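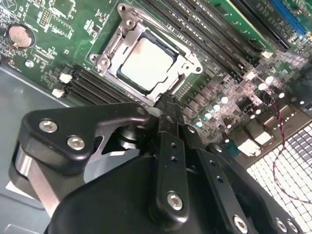 Bonjour à tous, je cherche un avis avant de fermer la cloison de ma douche vapeur. Le générateur est un Vatdale de 3000 W, prévu dans le placard du couloir, et le banc sera carrelé en mosaïque. Mon installateur veut mettre le boîtier de commande derrière une plaque collée, sans trappe. Or ce boîtier garde l'heure et les programmes avec une pile ronde et argentée, couchée dans son support, le même genre que sur la carte mère verte de la photo. Une pile pareille se change un jour. Est-ce que je suis trop prudent si je demande une trappe ? Le devis est à 2382 euros, pose comprise, et la trappe n'y figure pas.

Posté par Florencio Benítez – juillet

carrelo_sud
Vous n'êtes pas trop prudent du tout. Une trappe à carreler, avec aimants, se voit très peu si le joint tombe sur le calepinage. Il faut seulement le décider avant de couper les carreaux. Quelle est la pente du plafond ?

Florencio Benítez
Le plafond est plat pour le moment. On m'a dit que c'était suffisant pour une petite cabine.

carrelo_sud
Alors là je ne suis pas d'accord avec votre installateur. Avec un plafond plat, les gouttes tombent sur les épaules, et elles sont froides. Donnez-lui une pente vers le mur opposé au banc.

rocio.arroyo
Je me permets de contredire un peu. Chez moi le plafond est plat depuis quatre ans et je vis très bien avec cela. Les gouttes, oui, il y en a quelques-unes vers la fin de la séance. Mais j'avais la hauteur sous dalle très juste, et perdre encore des centimètres m'aurait gênée davantage. Ce que je regrette, c'est le banc : il est trop étroit, et son dessus est presque horizontal, alors l'eau reste contre le mur.
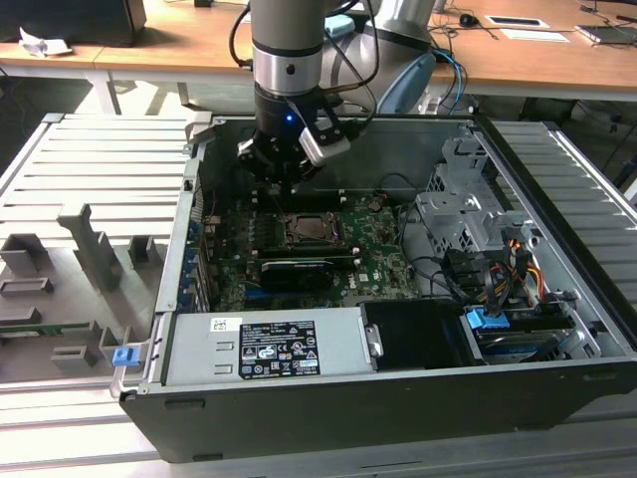 Il m'a fallu reprendre le joint deux fois à cet endroit. Si c'était à refaire, je mettrais le dessus du banc à 2 % vers l'avant et je prendrais un siège plus profond. Le prix n'aurait presque pas changé.

G_Fothergill
Je suis avec Rocío pour le banc, avec carrelo_sud pour le plafond. L'ordre que j'ai suivi dans ma salle de bains :

1. Monter le banc en panneaux Umura et coller au mortier Clerkari. Laisser sécher le temps indiqué sur le sac, même si l'artisan est pressé.

2. Poser l'étanchéité sur les murs, le banc et le plafond. Le plafond est souvent oublié – c'est pourtant lui qui reçoit le plus de vapeur.

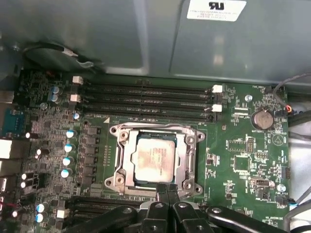

3. Faire passer le tuyau de vapeur avec une pente continue, sans point bas où l'eau peut stagner, et placer la buse loin des mollets.

4. Carreler, puis joints époxy. Mon lot de mosaïque Vidal m'a coûté environ 809 euros, colle non comprise.

Florencio Benítez
Merci beaucoup. Je vais demander la trappe et la pente du banc. Pour le plafond j'hésite encore, car la porte vitrée est déjà commandée et elle monte jusqu'en haut.

carrelo_sud
Si la porte est commandée, mesurez d'abord de son côté. La pente peut partir de là et descendre vers le fond, sans toucher au vitrage.

Commentaires des lecteurs

Benito Moya : Et le joint époxy, on le nettoie comment ? Le mien a gardé un voile blanc.

Rosalía Carretero : @Benito, eau tiède et tampon blanc tout de suite après la pose. Ensuite il faut un produit spécial, et cela demande de la patience.

Benito Moya : Trop tard pour moi, alors. Merci quand même.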